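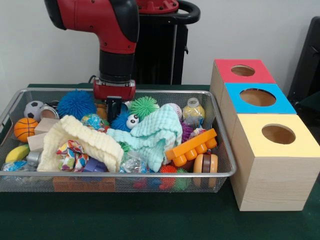
Ticket 433
Subject: Label printer in stockroom skips every other label
Opened by: Glenys Phillips
Assigned to: Virgil Ghiță
Priority: Normal
Status: Closed

Glenys Phillips
The Imero label printer in the stockroom started skipping labels this morning. It prints one, feeds a blank, prints one, feeds a blank. The print itself is fine and dark. I turned it off and on twice. The roll is the same kind we always buy, the small white ones for bin tags. I have a stack of bin tags to get through before the end of the day, so please let me know if I should write them by hand.

Virgil Ghiță
Thanks. Please check these and reply here:
Is the status light steady green, or does it blink after each label?
Was the roll changed today or last night?
Does the same thing happen when you hold down the feed button with nothing in the queue?

You can keep printing if you don't mind wasting labels. It won't hurt the printer.

Glenys Phillips
Light is steady green. The roll was changed last night, not by me. With the feed button it also comes out two at a time.

Virgil Ghiță
OK, if it does it on the feed button, the computer is out of the picture. The printer is missing the gap between labels. Usually that means the gap sensor is dirty, is in the wrong place, or was never calibrated for the new roll.

Please do a calibration:
1. Turn the printer off.
2. Open the lid and make sure the labels run under both guides.
3. Close the lid until both sides click.
4. Hold the feed button and turn the printer on.
5. Let go when the light blinks orange. It will feed a few blanks and stop.

Glenys Phillips
Did that. It fed a long strip, then stopped with a red light. After I opened and closed the lid the light went green again. Still skips.

Virgil Ghiță
Red at the end means it gave up looking for a gap. I'll come down after lunch.

Virgil Ghiță
Internal note. Notes from the visit:
Opened the printer. Sensor was set all the way to the left. The labels we use have rounded corners, and at the far left edge the sensor sees the corner and not a clean gap. Moved it to the center mark.
There was a strip of label glue on the lower sensor window. Cleaned it with an alcohol wipe and let it dry.
Ran calibration. Green light at the end this time.
Printed 9 test labels from the feed button with no skips.
Sent a job from the stockroom PC. First 3 labels good, then the text started creeping up. By the end of the job the top line was on the gap.

So there are two problems. The skipping is fixed. The creep only happens from the PC.

Glenys Phillips
It is much better but the names are sliding off the top now. I did the short bins by hand.

Virgil Ghiță
Yes, I saw that. The label height in the driver doesn't match the roll. I want to know what changed. Liesl, did you do anything with the stockroom PC this week?

Liesl Danzer
I put the new Kunix inventory client on it yesterday evening. It asked to install its own printer profile and I said yes. I also changed the roll while I was there, the old one had run out. I didn't touch the sensor on purpose, but I may have pushed it when I wiped the dust out.

Virgil Ghiță
That explains both. The Kunix profile comes with a default label height and it replaced ours. Can you tell me if the old profile is still on the PC?

Liesl Danzer
I looked. It is not in the list anymore. There is a backup of the settings folder on the file server from before the install, and the old profile is in it. Do you want me to restore the whole folder?

Virgil Ghiță
No, please don't restore all of it. The client needs its new port settings. I'll copy the one profile over.

Virgil Ghiță
Internal note. Copied the old profile from backup and renamed it so the client won't overwrite it at the next update. Set it as default in Windows and again inside the Kunix client under Output -- the client keeps its own default and ignores the Windows one. Restarted the print spooler. Before the restart the client still showed the old choice even though I had saved the new one.

Test: one job of 95 labels, sent from the client. Text stays in place from the first label to the last. No skips, no creep.

Glenys, please run your real job and tell me how it looks.

Glenys Phillips
Ran the rest of the bin tags. All good. The barcodes scan too. One more thing, the print is a bit lighter than it used to be. Is that the same problem?

Virgil Ghiță
The old profile had darkness one step lower than the Kunix one. You got used to the darker one this morning, I think. I can raise it, but darker print wears the head faster. If the scanner reads them, I would leave it.

Glenys Phillips
Leave it then. Thanks.

Hermine Lüthi
Adding myself here. We have the same printer at the Jirnau site and it is due to get the new client next. Is there anything we should do first?

Virgil Ghiță
Yes. Before the install, export the printer profile and save it somewhere other than the settings folder. When the installer offers its own printer profile, choose Skip. After the install, open Output in the client and check which profile it has picked. Then print a long job. A short one won't show the creep.

Also check the sensor position whenever someone changes the roll. It should line up with the center mark.

Hermine Lüthi
Got it. Our rolls come from Mtshali and have square corners, does that matter?

Virgil Ghiță
Center works for those too.

Virgil Ghiță
Closed 11/20/23. Cause: sensor moved during cleaning, glue on sensor window, driver profile replaced by client install. Fix: sensor centered and cleaned, calibration, old profile restored under a new name. Install notes for the client updated with the Skip step.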